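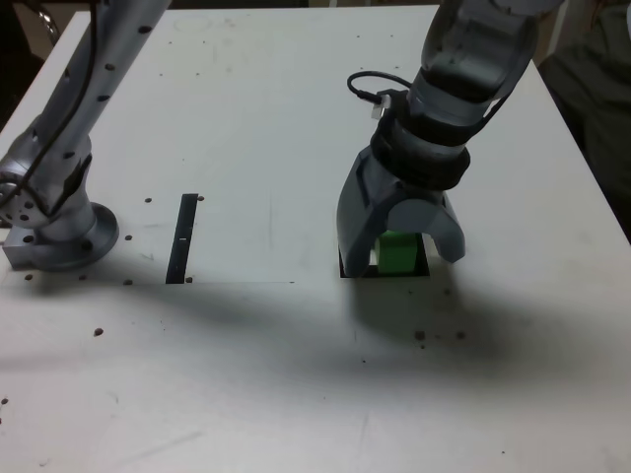 Interior Lighting and Surfaces
Unit 6: Reflectance, Luminance, and the Horizontal Work Plane
Course notes prepared by Yvette Wong, revised in August. Section 6.5 follows the older notes by Steinar Brøndum.

6.1 Scope

Unit 5 dealt with the light that arrives at a surface. This unit deals with the light that leaves it. Students often treat the two as interchangeable and then cannot explain why two rooms with identical meter readings look different. The meter lying on the desk reads illuminance. The eye responds to luminance.

Read sections 6.2 and 6.3 before the lab. Section 6.4 is needed for the homework. Section 6.6 will not be on the midterm.

6.2 Quantities

Luminous intensity, I, in candelas. The light a source sends in a given direction.

Illuminance, E, in lux. Luminous flux arriving per unit area. One lux is one lumen per square meter.

Luminance, L, in candelas per square meter. The light leaving a surface in a given direction, per unit of projected area.

Reflectance, written as the Greek letter rho. The fraction of arriving flux that is reflected. It has no unit and lies between 0 and 1 for ordinary materials. Paint charts usually print it as a percentage under the heading LRV (light reflectance value).

For a perfectly diffusing surface the last three are tied together:

L = rho x E / pi

The relation holds only for diffuse reflection. It does not hold for polished metal, glass, glossy paint, or a wet floor. A good deal of homework each year applies it to a mirror, with predictable results.

6.3 Diffuse, specular, and mixed reflection

A matte surface scatters light in all directions, and its luminance is nearly the same from every viewing angle. A specular surface returns light at an angle equal to the angle of arrival. Its luminance depends almost entirely on what is being reflected.

Most real finishes are mixed. A semi-gloss desk has a diffuse component that gives it its color and a specular component that forms a blurred image of the lamp. The second component is what people complain about. Lowering the light level does not remove it, as the lamp image and the background dim together and their ratio stays the same. Moving the lamp, moving the person, or changing the finish will remove it. 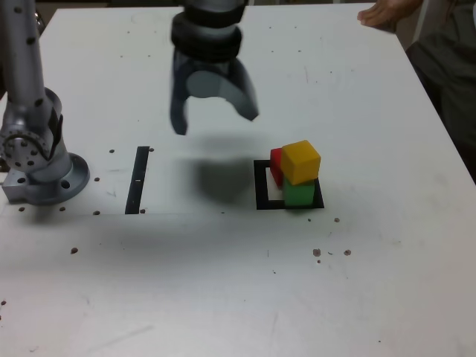
Fig. 6.2. Matte white tabletop with small dark screw holes.

Two terms that will be used from now on:

Disability glare lowers what a person is able to see. Discomfort glare is annoying but need not lower visibility. Either one may occur without the other.

A reflection that lies over the task itself and washes out its contrast is called a veiling reflection. Pencil on smooth paper is the standard case. Graphite is somewhat specular, and at the wrong angle the writing can appear lighter than expected against the page.

6.4 Worked problems

Problem A. A small fitting hangs 2 m above a desk. Its intensity is 856 cd straight down, and for this problem we take the same value at every angle of interest. Find the horizontal illuminance (a) directly below and (b) at a point 1.5 m to the side.

(a) E = I / h^2 = 856 / 4 = 214 lx

(b) The distance from fitting to point is 2.5 m, so cos(theta) = 2 / 2.5 = 0.8.
E = I x cos^3(theta) / h^2 = 856 x 0.512 / 4 = 109.6 lx, say 110 lx

Moving 1.5 m sideways has cost almost half the light. Real fittings vary in intensity with angle, so use the photometric table for the homework.

Problem B. A desk receives 532 lx. Compare its luminance with a pale matte top, reflectance 76 percent, and with a dark matte top, reflectance 20 percent.

Pale top: L = 0.76 x 532 / pi = 128.7 cd/m^2
Dark top: L = 0.20 x 532 / pi = 33.9 cd/m^2

The ratio is 3.8 to 1. The meter on the desk gives the same reading in both cases.

Now place a sheet of white paper on each top and treat it as matte with a reflectance of 0.80. The paper has a luminance of 135.5 cd/m^2 either way. Against the pale top the ratio is close to 1. Against the dark top it is 4 to 1. The traditional guideline for a task and its immediate surround is 3 to 1, so the dark top falls outside it. The guideline is a starting point for design and should not be quoted as a limit of vision.

6.5 Shadows on the work plane

A point source gives a sharp shadow. A source of finite size gives a full shadow (umbra), where no part of the source can be seen, and a partial shadow (penumbra), where part of it can. The penumbra widens as the source gets larger, as the source comes closer, or as the object is raised farther above the surface. 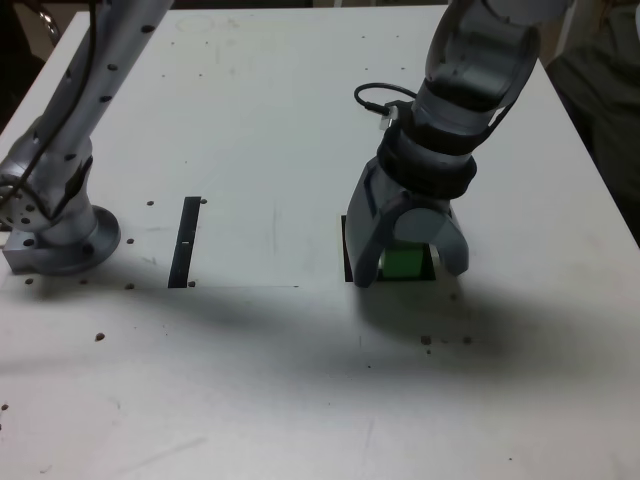 Shadow depth depends on how much light reaches the shaded area by other routes. In a room with pale walls and ceiling, interreflection fills the shadow and it reads as a soft gray. Paint the same room dark and the shadow deepens, even with the fittings untouched.

To measure shadow depth, take one reading in the open (E1) and one with the direct source blocked (E2), keeping the meter in place. The shadow fraction is (E1 - E2) / E1. Stand well back when reading -- your own body blocks part of the room, and a dark coat makes it worse.

Designers for fine handwork generally want some shadow. Fully diffuse light flattens texture, and stitching, scratches, and engraved marks become hard to find.

6.6 Aging of finishes (optional)

Reflectance is not constant over the life of a surface. Dirt lowers it, abrasion raises the gloss of some matte finishes and lowers the gloss of polished ones, and certain white paints yellow. Record the reflectance as measured, along with whether the surface had been cleaned.

Homework 6

1. Repeat Problem A with the fitting at 2.5 m.
2. Find the desk reflectance that gives exactly a 3 to 1 ratio with the paper in Problem B.
3. Explain in one paragraph why a dimmer does not cure a veiling reflection.

Hand in to Vernon Sawatzky by 4 p.m. Show units on every line.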